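August has been a good month for the Carnstead workshop kitchen, and I'm happy to say the new worktop is in at last. Your grant covered the wood and the fitting, with 40 dollars left over for oil - a nice surprise after all our worrying over the budget! We went for the pale butcher block in the end, and I must say the knots and the darker bands give it plenty of character.
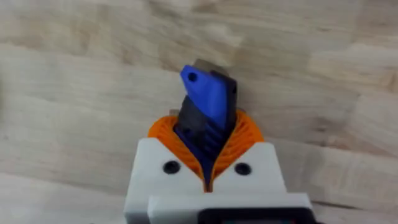 Shirley Lemieux would have liked something darker, and she still wonders how the pale wood will look after a winter of beets and berry jam. It's a fair point, and we've set aside a stack of cutting boards for the messy jobs.

Next up are the shelves, which Magnus MacKinnon has priced at 293 dollars. I'll send his quote along as soon as he has written it out properly.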